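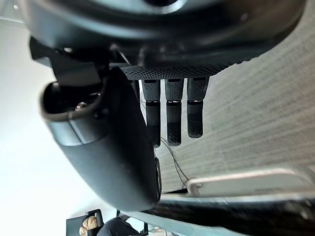

We rewrote our house rules for working around the two-arm robots at Bradside. The old version was 3 pages and people skipped most of it. I'm posting the parts that changed, in case another lab can use them.

Rule 1. One person has the stop button and does nothing else with their hands. No typing, no phone, no holding the door. If that person has to leave, the arms get parked first and the button is handed over out loud.

Rule 2. Check the finger pads before each session. Look for grit, soap film and lifted edges along the seams. Wipe with a damp cloth, then a dry one. No solvent. We ruined a set of pads with solvent in December.

Rule 3. Cables get a check of their own. Move each wrist through its full range by hand, power off, and watch the slack. If a loop can catch on a drawer or a handle, re-tie it before you power up.

Rule 4. Speed limits are set per task, in writing. For kitchen work ours is 65 percent of the normal setting, and the operator can go lower without asking. Going higher needs a second signature.

Rule 5 is about handovers between the two hands, where we log most of our drops. Both hands need a hold on the object before the first one lets go, or at least the second has to be underneath it. With a gray plastic cup, for instance, one hand has its fingers over the rim and the other is curled under the base. We only use plastic for this. No glass or ceramic until a task has 2000 logged runs. Watch what is under the handover point too. An open wire basket drawer will catch a cup, but it can also catch a finger, so the arms don't go down into it at handover speed.
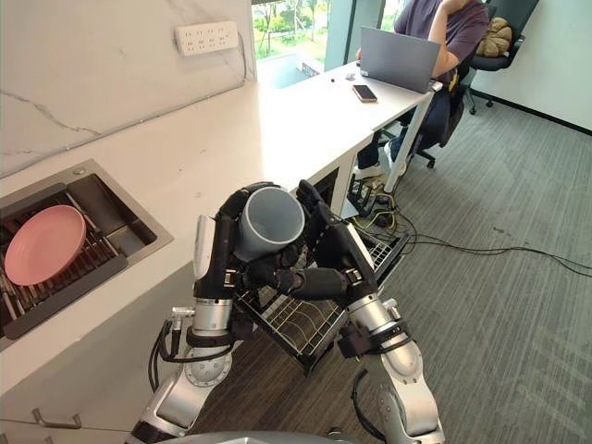
Rule 6. Desks can stay in the same room, but the person at the desk gets told when the arms go live and again when they are parked. Say it. A light on the wall is not enough.

Rule 7. Every drop and every stop goes in the log, including the boring ones. We are at 2465 entries. Villalobos uses the same log format now, so we can compare.

The one we still argue about is gloves for the operator. Mikelex says no, Nida says yes for cleaning only. We went with cleaning only for now.

The full text is down to one page and is taped up by the charger. New version is dated 2021-01-18, so if yours has an older date, please throw it out.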